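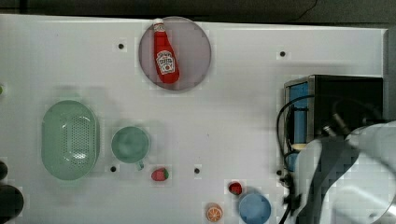
Titelfolie und Begrüßung

Proliferative Nierenkrankheit in der Forellenaufzucht: Überwachung von Zulauf und Bestand im Vorhaben Zutier
Sprechfassung, Stand 21. Juli 2018
Vortragende: Nneka Afolabi, Fachstelle Fischgesundheit Mumton
Mitarbeit: Young-sook Na

Sehr geehrte Damen und Herren, im Namen der Fachstelle Fischgesundheit Mumton danke ich für die Einladung. Der Vortrag behandelt die Überwachung der Proliferativen Nierenkrankheit (im Folgenden PKD) in Aufzuchtbetrieben, die ihr Wasser aus Fließgewässern beziehen. Fragen zum Verständnis können unmittelbar gestellt werden. Die fachliche Aussprache findet im Anschluss statt.

(Kurze Pause. Auf die ausliegende Kurzfassung hinweisen.)

Folie: Erreger und Wirte

Der Erreger, Tetracapsuloides bryosalmonae, gehört zu den Myxozoen. Sein Entwicklungszyklus umfasst zwei Wirte: Moostierchen des Süßwassers, in unseren Gewässern vor allem Fredericella sultana, und Salmoniden. Die im Moostierchen gebildeten Sporen gelangen in das freie Wasser und dringen über Haut und Kiemen in den Fisch ein. Zielorgan ist die Niere.

Hinweis für die Vortragende: Den Begriff »Ansteckung« an dieser Stelle vermeiden. Eine direkte Übertragung von Fisch zu Fisch ist nach heutigem Kenntnisstand nicht gegeben. Dies wird in den Betrieben häufig anders angenommen und führt zu Maßnahmen, die am Zulauf vorbeigehen.

Folie: Klinisches Bild

Betroffen sind überwiegend Jungfische im ersten Sommer. Beschrieben werden Dunkelfärbung, aufgetriebener Leib, blasse Kiemen und beidseitig hervortretende Augen. Bei der Sektion fällt die vergrößerte, graue, fleckig veränderte Niere auf, häufig auch eine vergrößerte Milz. Keines dieser Zeichen ist für sich genommen beweisend. Die Diagnose ist durch histologische Untersuchung oder PCR zu sichern.

Die Wassertemperatur bestimmt den Verlauf wesentlich. In kühlen Sommern können infizierte Bestände unauffällig bleiben. Bei anhaltender Erwärmung nehmen Schwere der Erkrankung und Verluste zu, insbesondere bei gleichzeitigem Sauerstoffmangel oder bakteriellen Begleitinfektionen.

Folie: Anlass des Vorhabens Zutier

Die Überwachung stützte sich bislang auf die Meldung erhöhter Verluste durch die Betriebe. Zu diesem Zeitpunkt ist die Infektion in der Regel weit fortgeschritten. Das Vorhaben Zutier prüft, ob die regelmäßige Untersuchung des Zulaufwassers einen früheren Hinweis liefert und ob sich daraus Empfehlungen für den Besatzzeitpunkt ableiten lassen.

Beteiligt sind 4 Betriebe am Oberlauf der Stestetti. Sämtliche Betriebe haben der anonymisierten Auswertung zugestimmt. Rückschlüsse auf einzelne Standorte sind auch auf Nachfrage aus dem Publikum nicht zu geben.

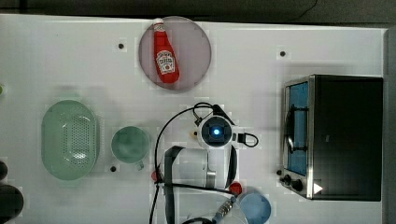
Tisch in der Aufsicht mit Teller, Ketchupflasche und mintgrünem Sieb

Folie: Probenahme

Die Probenahme begann im April. Je Betrieb wurden zwei Entnahmestellen festgelegt, eine im Zulauf oberhalb der Anlage und eine im Ablauf der Jungfischrinnen. An jeder Stelle werden 10 Liter Wasser entnommen und noch am selben Tag filtriert. Die Filter werden bis zur Extraktion tiefgekühlt aufbewahrt. Zu jeder Entnahme gehört eine Leerprobe, die denselben Weg durchläuft.

Die Temperatur wird fortlaufend aufgezeichnet. Die Messfühler stellte die Firma Kauppinen leihweise zur Verfügung. Eine weitergehende Beteiligung der Firma an Planung oder Auswertung bestand nicht. (Diesen Satz bitte vollständig vortragen.)

Ergänzend wurden im Bachbett oberhalb der Zuläufe Wurzeln, Totholz und Steine auf Moostierchen abgesucht. Die Kolonien sind unscheinbar und werden leicht mit Wurzelwerk verwechselt. Verdächtiges Material wurde unter dem Stereomikroskop bestimmt. Die Begehungen leitete Young-sook Na, die Fragen zur Bestimmung in der Aussprache übernimmt.

Folie: Untersuchung der Fische

Fische wurden nur entnommen, wenn entweder der Wasserbefund positiv war oder der Betrieb Auffälligkeiten meldete. Untersucht wurde Nierengewebe, jeweils parallel histologisch und molekularbiologisch. Die Betäubung und Tötung der Tiere erfolgte durch sachkundige Personen nach den geltenden tierschutzrechtlichen Vorgaben.

Folie: Zwischenstand

Die Auswertung ist nicht abgeschlossen. Erregererbgut wurde im Zulauf von 2 Betrieben nachgewiesen. In beiden Fällen lag der Nachweis zeitlich vor den ersten klinischen Auffälligkeiten im Bestand. In den übrigen Betrieben blieben die Wasserproben bis zum Redaktionsschluss dieser Fassung ohne Nachweis.

Einschränkend ist Folgendes vorzutragen. Ein negativer Wasserbefund schließt die Anwesenheit des Erregers nicht aus, da die Sporenabgabe schwankt und nach Niederschlägen mit starker Verdünnung zu rechnen ist. Ein positiver Befund belegt Erbgut im Wasser und sagt über die Infektionsfähigkeit der Sporen nichts aus. Schwebstoffe können die PCR hemmen. Entsprechende Kontrollen werden mitgeführt, verlängern jedoch die Bearbeitungszeit im Labor.

(Falls nach Sterblichkeitsraten gefragt wird: Auf den Abschlussbericht verweisen. Die Verlustaufzeichnungen der Betriebe werden derzeit vereinheitlicht und sind untereinander noch nicht vergleichbar.)

Folie: Empfehlungen an die Betriebe

Eine zugelassene arzneiliche Behandlung der PKD steht nicht zur Verfügung. Die Empfehlungen der Fachstelle betreffen daher die Haltung:
Besatz mit Jungfischen möglichst erst im Spätsommer, sofern der Zulauf bekanntermaßen belastet ist.
Nutzung von Quell- oder Brunnenwasser für die frühen Altersstufen.
Zurückhaltende Fütterung und zusätzliche Belüftung in Wärmeperioden.
Kein Sortieren, Umsetzen oder Transportieren betroffener Gruppen.
Reinigung der Zulaufrinnen und Rechen von Aufwuchs vor der warmen Jahreszeit.
Keine Abgabe befallener Fische in Gewässer, in denen der Erreger bislang nicht festgestellt wurde.

Zum letzten Punkt ist zu erläutern, dass Bachforellen nach überstandener Infektion über längere Zeit Sporen ausscheiden können, die wiederum Moostierchen infizieren. Besatzmaßnahmen sind deshalb mit dem zuständigen Fischgesundheitsdienst abzustimmen.

Folie: Weiteres Vorgehen

Die Wasserproben werden bis zum Ende der Aufzuchtperiode fortgeführt. Danach erfolgt der Abgleich mit den Temperaturreihen. Über eine Ausweitung auf den Unterlauf der Stestetti wird nach Vorlage des Berichts entschieden. Betriebe mit Interesse an einer Teilnahme können sich schriftlich an die Fachstelle in Mumton wenden.

Dank und Überleitung zur Aussprache

Der Dank der Fachstelle gilt den beteiligten Betrieben für den Zugang zu ihren Anlagen und für die sorgfältige Führung der Bestandsbücher. Ich übergebe das Wort an die Sitzungsleitung.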